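Print this article | E-mail this article

Sorting the small stuff: how one tool library keeps track of its keys

29 June 2023

The tool library at Undham lends from a single large room and keeps 734 lockers and cases under key. Until May the keys hung on nails behind the counter. They are now kept on coiled plastic wrist keychains and sorted into baskets by color. The library's equipment manager agreed to explain the system on condition that the article stick to the system.

"A key on a nail has one property, its position," the manager said. "Move it and the information is gone. A key on a colored coil carries its group with it."

The coils come from Grullance, a supplier of school and pool hardware, and the baskets from a closeout in Brernotport. Both were bought for price. The first order of coils cost 1355 dollars, including split rings and spares, and the manager considers that high. "The ring is the part that fails. The coil stretches and comes back. I would pay for a better ring and accept a worse coil."
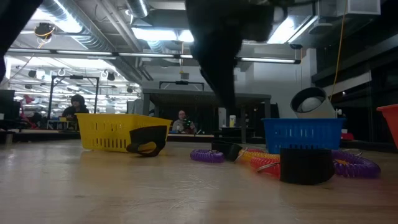

Color is assigned by department: hand tools, power tools, garden, measuring. The manager first tried numbered tags and dropped them when the print wore off. Returned keys go onto the sorting table in whatever order they arrive, and the coils are separated before anything is put away. Purple, red and the two-tone orange and yellow can be told apart at arm's length, even when they lie loose between the yellow basket and the blue one. "The two-tone was a substitution by the supplier," the manager said. "I kept it. It is easier to find than plain orange."

The baskets have slotted sides, and the slots have been a mixed success. Dust falls through, and the contents can be checked without lifting anything out. The drawback is that a small ring can work its way into a slot and catch. The manager's rule is that no basket is filled past half its depth.

Sorting is done twice a day and is allotted 9 minutes. Asked whether that is enough, the manager said it depends on tangles. "Two coils pushed together will thread into each other. You turn one against the other and they come apart. If you pull, you get a longer tangle."

A wall cabinet by Sequeira was priced and rejected. It would have held every key in a fixed slot, but a full set required 5 units and the wall has room for fewer. The question may be reopened when the lease is renewed.

Print this article | E-mail this article

Related items
Labels that survive a wet shed
Lending clamps: deposits and damage
Shelf depth and why it matters
Undham tool library extends evening hours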